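Chapter 2
Earned Income and Gifts in the Household Budget

Key terms: earned income, gift income, one-time receipt, gift in kind, baseline budget

Most households receive money from more than one source. Wages and salaries are the most common. Many people also receive money or goods for which they did no work, such as a birthday check or help from a parent with the rent. This chapter explains how to record each kind of receipt and how to plan spending when some of it cannot be counted on.

2.1 What Counts as Income

Earned income is payment for work. It includes wages, tips, commissions, and the profit of a small business. Gift income is money given freely, with no work owed in return. The difference matters in planning because an employer has agreed to pay on a set schedule, while a giver is free to stop at any time. 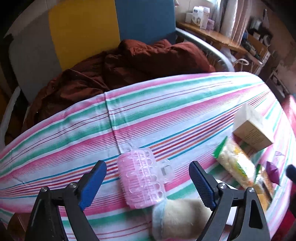 Gifts in kind are goods received in place of money. They are easily left out of a household's records, and their value is often hard to state. A striped cloth in pink and green, used to cover a table, has a price when it is sold in a store. The same cloth received as a gift brings no cash into the budget and cannot be used to pay a bill. It should be listed on a separate line and left out of the monthly total, unless it takes the place of something the household had already planned to buy.

2.2 The Baseline Budget

A baseline budget uses earned income only. Consider a worker in the town of Momlow who takes home $1,165 every two weeks from the Varemetti bakery. In February, the worker also receives a gift of $900 from a relative. The two paychecks for that month come to $2,330, and this is the figure used to plan rent, food, and transportation. The gift is entered as a one-time receipt and may be put toward savings or debt.
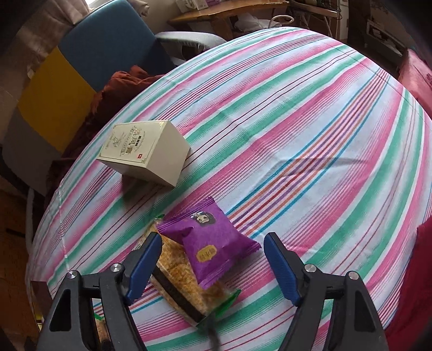 Photo: Ortuño Picture Service. Used with permission.

A household that adds the gift to its baseline may take on a payment it cannot meet in later months. In the Momlow case, an added car payment could be covered in February but might fall short in March. Section 2.3 applies the same rule to bonuses and prizes. The Starnetti worksheet on page 42 provides columns for each type of receipt and should be completed before the review exercises.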